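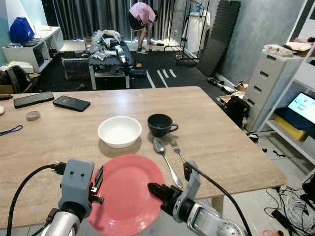 September 15, 2019. Table setting, continued from the pages of February. I write down the pieces first, before I forget which set they belong to. In February we used the full Tesska service, with the side plate and the glass, and it was too much for a table of this size. Now I go down to one person and one meal: plate, bowl, mug, spoon, fork. The plate is the salmon-pink one, and I am happy with it on the light wood grain, it is easy to see where its rim ends. The white bowl goes behind it and the black mug to the right of the bowl, handle to the right, spoon and fork under the mug. I want to keep this arrangement as the base for all the next pages, and when somebody changes it, please write the change here and not on a loose paper.

No knife. Necati Sönmez asked me about it and I did not have a good answer at first. The menu card from Kirnness has soup and then a rice dish, so a knife has no work to do in this meal. If we come to the third card (the cutlet) the knife must come in, on the right, and then I think the fork should move to the left of the plate as in the books. For now both stay on the right. I know it is not the formal way. At home my family always put them together like this, and in the canteen too.

Mug or glass: the card says "hot drink", so mug. The glass was tried in February and I found it hard to see against the table when the light is flat. The black mug has no such trouble. Handle to the right is for a right-handed guest. For a left-handed guest I would mirror only the mug and the cutlery, the bowl can stay.

Distance. I still do not have a rule for how far the bowl should be from the plate. Close is nice to look at, but when a person lifts the bowl the fingers want some room. My proposal is two fingers wide between the rims. Necati uses his whole hand, and his hand is bigger than mine, so this must be decided with a ruler before we write it in the guide.

Things on the table that are not the setting. The phones are lying on the left, with the small beige tin and the blue lanyard. I did not put them in the list of pieces and they should not be in the drawing. In a real kitchen there is always a phone on the table at dinner, so I would like one page about this: does the guest move the phone, or does the setting move around the phone? My own habit is to set the plate first and push everything else to the side with the back of the hand. Write down your habits too, please, I am curious.

About the inventory numbers. The Jireš catalog has two bowls that are white and very near in size, 366 and 2055. I looked in the old list and both are written only as "bowl, white". This is my mistake from the winter. From now on the number goes on a small sticker under the foot of the bowl, and in the notebook we write number and color together. The mug has no number yet.

Also the Amow order: 12 forks and 12 spoons, stainless, same pattern as we have. I asked if they can send the spoons first – we lose more spoons than forks, I don't know where they go. No answer yet.

To do:
Ruler for the bowl distance.
Stickers for the bowls, also the mug.
Ask Kirnness if the third card is final or if the cutlet can still change.
One page with a folded napkin, left of the plate, paper first and then cloth.
Make the pencil drawing of the base arrangement and glue it inside the cover.

Note for the napkin page: the cloth ones have a smell of the cupboard, wash before use.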